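Evthorpe library will lend you a cake pan, and now a whole lot more

23 Jun 2019

The best shelf in Evthorpe just got longer. The public library's Borrow Anything room, which started as a closet with a sewing machine and a few cake pans in it, has moved into the old periodicals room on the ground floor, with windows on two sides and enough space to turn around while holding a canoe paddle. (There are canoe paddles. We checked.)

The new room opened this week, and the line at the desk on the first morning went past the large-print section. People came for the carpet cleaner, the ukuleles, the pressure canner, the telescope, and in one case for the giant chess set, which left the building in a wagon.

For anyone who hasn't tried it, the idea is lovely and very plain. You bring your library card, you pick out something you need for a weekend but don't want to own, and you take it home for seven days. There is no charge. Late fees are the same as for a DVD, and you can renew once if no one is waiting. A few of the pricier things, like the telescope and the tile saw, need a signature and a short chat at the desk before they go out the first time.

The room made 2,406 loans in its last year in the closet, which is a pretty wonderful number for a space where only one person could stand at a time. The carpet cleaner was the runaway favorite and has hardly spent a night in the building since November. After it came the button maker, the stud finder and the 9-inch springform pan, which has its own waiting list every fall.

The move added 200 new items to the catalog. Many came from people in town cleaning out garages and basements, and the rest were bought with a grant from the Eskildsen Fund, which also paid for the shelves, the new lights and a very handsome rolling ladder. The gardening section has gone from one rake to a full wall. There's a seed spreader, a soil thermometer, a bulb auger and three kinds of loppers, and the apple picker with the little basket is going to be impossible to get by September, so put your name down now.

The kitchen shelves are just as good. Look for the pasta roller, the dehydrator, the cherry pitter and a tamale steamer big enough for a family reunion. Everything has a card tied to it with the care instructions, and some of the cards already have notes from borrowers on the back. The one on the waffle iron says to give it longer than you think and to ignore the green light. The one on the fondue pot is a full recipe.

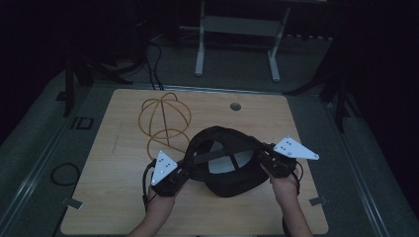
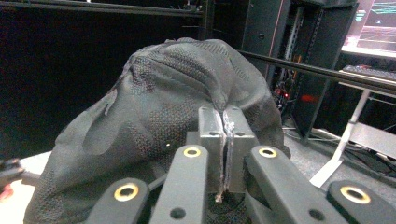
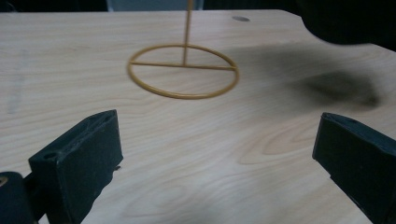

A longtime borrower at the Datari branch would like everyone to remember that the closet had its charms, too. You had to ask for what you wanted, she told us, and while the person at the desk dug it out you ended up talking to whoever was behind you, and that was how she learned to can peaches. She hopes the new room keeps a bench or two for the same reason. She also wants the second sewing machine back from the repair shop, please, before costume season.

We passed that along, and the news is good on both fronts. A long bench is going in under the east windows, and the sewing machine is due home in early July with a new belt and a new pedal.

Datari will get something out of the move as well. Until now, anyone using the smaller branch had to drive into Evthorpe to pick things up. From next month, most items that fit in a standard delivery bin will travel on the same van as the books, so you can place a hold from home and collect it at Datari a day or two later. The big stuff (the carpet cleaner, the folding tables, the chess set) will still be pickup only at the main building. The van already stops at Grulano, and the library is looking at whether a hold shelf could fit in the community center lobby there. If you live out that way and would use it, fill in the card at either desk. They really do read them!

A series of evening classes goes along with the opening, all free and all built on things you can borrow. Basic hand sewing comes first, then sharpening kitchen knives, then a jam night that is already full, with a second one being planned. The telescope session will be held on the ball field behind the library on the first clear evening in August, and kids are welcome to stay up for it. Sign up at the desk or by phone. Classes are capped at 12, except for the telescope, where you can just turn up with a blanket.

Donations are welcome, with a few limits. The library can't take anything gas-powered, anything with a missing guard or plug, car seats, helmets or mattresses. It would dearly love a second carpet cleaner, a food mill, snowshoes in children's sizes, and a working slide projector, which gets asked for nearly every week by people who have found a box of slides in the attic. If you have a jigsaw puzzle of more than 2,000 pieces and can swear they are all in the box, bring it in and you'll be very popular.

The room is open whenever the library is, and the last checkout is 15 minutes before closing so that there's time to wrap up cords and find the lids. The full list of items is in the online catalog under Things, and there's a printed binder by the door with photos. Bring a bag. Bring a wagon if you're after the chess set, which is due back next week.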